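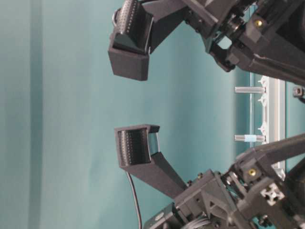 Vilja Juntunen asked at the Flirnbridge open day whether a demonstration proves anything about ordinary working conditions. It is a reasonable question, and one that organisers should expect.

In our view the cable-handling session had real merit. Two arms and a modest aluminium frame make a humble programme — no music, no speeches — and visitors were able to judge the work for themselves.

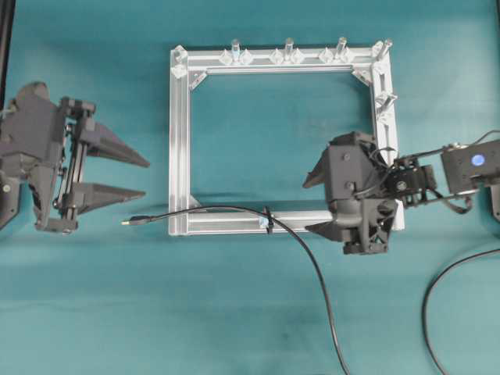 Public bodies considering automation in Urkville would be well advised to attend such sessions before tendering. A brochure seldom conveys how much care a USB cable demands of a machine.

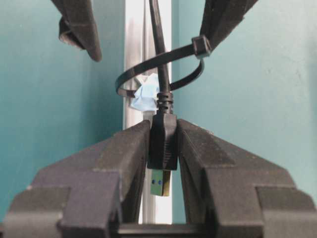

What Should Follow

Flirnbridge ought to publish its failed attempts with its successes.

Georges Harb

4 comments | 71 shares
Print | E-mail this article
Contact Us | Back to top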